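Lokunwood Two-Arm Tabletop Set
Data card, last revised December 2023

Maintained by Védís Snorradóttir and Bjartur Norðdahl for the Lokunwood student robotics club. Read the known problems before you train on any of it.

What it contains

1,019 teleoperated episodes of two arms working on small objects on a tabletop. 646 are marked "success" in the index. That label came from whoever was driving, usually right after the try, and we don't put much faith in it. Mogens Hedegaard relabeled one folder and disagreed with the drivers often enough that we stopped quoting a success rate.

Earlier posts from the club gave the size as 2,026. That figure counted each arm separately. Please don't repeat it.

Tasks

Stack two discs. Hand a disc from left to right. Place a disc on the closed chessboard. The last one was meant for the Dellov challenge in May, and most of its episodes were recorded in a hurry.

Setup

Both arms sit on one rail inside a box with patterned panels on three sides. Each gripper carries its own small camera. The patterned walls were supposed to help with camera tracking. We never tested that against plain walls, so treat it as a guess. 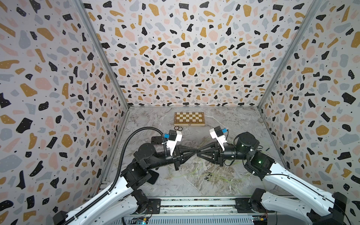

Known problems

- 11 drivers, very uneven skill. Driver IDs are missing from the first batch.
- One enclosure, one floor. A policy that does well here may have learned the wallpaper.
- Loose wires lie on the floor in some episodes and we did not tag which ones.
- Left and right wrist streams drift apart in long episodes. The Cokance sync script hides this and does not fix it.

Contact

Write to Jytte Ladefoged with label errors. Include the episode number.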